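Subject: Re: [manip-sim] Praltanance open day, worth the trip?
From: Abdelghani Shawky
To: manip-sim list

Heikki Kauppinen wrote:

> Did anyone from the list get to the Praltanance open day in January? I had
> a seat booked and had to give it up. I'm mainly after three things:
>
> 1. Is the kitchen demo run live, or do they play back logged episodes?
> 2. What are they using for hand contacts? The announcement said "full
> finger contact" and left it there.
> 3. Does Deleo still need its own scene format, or can it read ours?
>
> We have to pick a simulator for the bimanual work before the next budget
> round and I would like to hear from someone who stood next to the thing.
>
> Heikki

Heikki,

I was there for the afternoon session. Answers in your order, then some notes.

1. Live, at least in the session I attended. The operator wore tracked gloves and drove both arms in Deleo, with the simulator view on the wall screen. They let visitors choose the start pose from a list, and I asked for a reset in the middle of a run, which they did without fuss. The second half of the session was policy rollouts, also computed on the spot. The machine under the desk was a single workstation. I asked for the GPU model and was told it would be in the handout. It was not in the handout.

2. Convex pieces per finger link, with a soft contact model on the pads only. The backs of the fingers and the palm are rigid. The physics step is 2 ms. They said the pad parameters were fitted against bench measurements from Echevarría, who supply the real hands, but no plots were shown. I would want those before trusting any result that depends on slip.

3. It reads ours, with losses. Joint limits and masses survive the import. Friction values on individual geoms are replaced by one value per body. The person at the desk called this a known issue and would not give a date for the fix.

The task on show was appliance work on a kitchen counter. The view is from above and behind the arms, so the operator sees the backs of the hands over the marble with the toaster and what I took to be the microwave farther out.

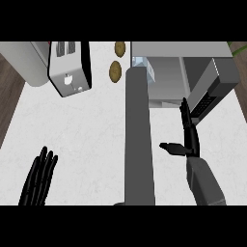

The difficulty with that setup is reach. Objects near the back of the counter can be hidden by the operator's own hand during the approach, and there was no second view in the live session. The operator told me he works around it by coming in from the side and then squaring up, which adds time to each episode and also puts a habit into the data. If you train on these demonstrations, expect the policy to copy the detour. In the rollouts I watched, it did so even when the direct path was clear.

Numbers from the talk, for what they are worth. The training set was 3218 teleoperated episodes in total, of which 387 were for door opening. Success on door opening in simulation was given as 65 percent. The speaker did not say how many trials that was over. Failures were mostly the fingers sliding off the door edge after first contact, and I saw that happen twice. After a slip the policy does not back off and try again. It keeps pushing until the episode times out.

There was no hardware run. The real arms were in the next room behind a rail, powered down, and the transfer results were described as "in progress." Urkness had a table beside them and were showing the glove driver on its own. Latency on the gloves felt fine to me in a short try, but the thumb calibration drifted and had to be redone between visitors. If you use a different input device this does not matter to you.

On your choice of simulator: the import loss in point 3 would cost us more than the contact model would gain, as most of our scenes set friction by geom. You may be in a better position if your scenes are simpler. It should be possible to patch the values back in after import with a script. I have a rough one for the older format and can send it off list.

I have the slides on paper only. I can scan the contact section if there is interest, though the figures are small and the axis labels on two of them did not print. The license terms are on the last page: free for academic use, per seat otherwise, and logged episodes may be shared as long as the scene files are not included.

Abdelghani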